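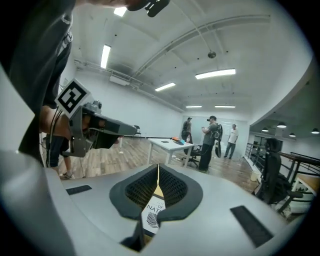 **To:** Franchise Operators list
**From:** Iman Hajji, Menu Operations, Ivley Restaurants
**Subject:** Re: December family box, supply and start time

Dear operators,

Thank you to those who wrote after last week's notice. Most of the questions were covered by the message from Youssra Filali of the Clillex Road restaurant, so I am replying to her on the list. Her message is quoted in part below.

> Iman,
>
> We have read the notice on the December family box and have three points we would like settled before we place our opening order.
>
> First, the notice says the box may be sold from Wednesday, but the menu panels are not due to reach us until the afternoon of the same day. Are we expected to sell it at lunch without a panel?
>
> Second, the opening order is fixed at 40 cartons for every restaurant. Our walk-in freezer is one of the smaller ones and we cannot take that quantity together with our regular chicken delivery.
>
> Third, guests are already asking whether the side can be changed. Last winter we were told one thing by the area office and another by the call center, and our cashiers had to deal with the result.
>
> Youssra Filali

**Start time.** The box goes on sale at 4 p.m. on Wednesday in all restaurants. The earlier notice should have given the hour and did not. Please do not ring up the box before then, even if your panels arrive early. The register key will be inactive until 4 p.m., and manual entry under another item will put your product counts out for the whole week.

**Opening order.** The figure of 40 cartons was set with the larger restaurants in mind. Any restaurant with limited freezer space may split the order into 2 deliveries at no added freight charge. Tâm Đồng in Distribution is handling these requests and needs your restaurant number, your preferred delivery days and the name of the manager who will sign for the product. Requests received after noon on Monday will be filled as a single delivery.

**Sides.** Guests may exchange the large fries for coleslaw, mashed potatoes or corn at the same price. Macaroni and cheese carries the usual upcharge. The biscuits and the gravy are not exchangeable. The call center has been given this same wording, and Ismail Lahlou has confirmed that it replaces last year's instruction in full. If a guest reports having been told otherwise by telephone, please honor what the guest was told and send the order number to Ismail.

**Dipping sauces.** The Lundora hot honey sauce is packed 400 cups to the case. It is included with the box only during this promotion and should not be handed out with regular combo meals. Operators in the two test markets had used most of their supply before the second weekend, largely for this reason.

**Holding time.** Several people asked whether assembled boxes may be kept ready during the dinner rush. They may not. Chicken is to be boxed to order and the lid closed at the counter. Sides may be portioned in advance within their normal holding times.

**Local advertising.** Posters and window clings may go up on delivery. Newspaper or radio advertising paid for by an individual restaurant must still be approved by Ghizlane Benjelloun, who asks for around 9 working days to review it. Please do not alter the printed price on any material. Airport and highway restaurants with separate pricing will receive their own set.

A corrected notice will be posted to the operator site tomorrow morning. Please discard the earlier version and replace any copy kept in the manager's binder.

Regards,

Iman Hajji
Menu Operations
Ivley Restaurants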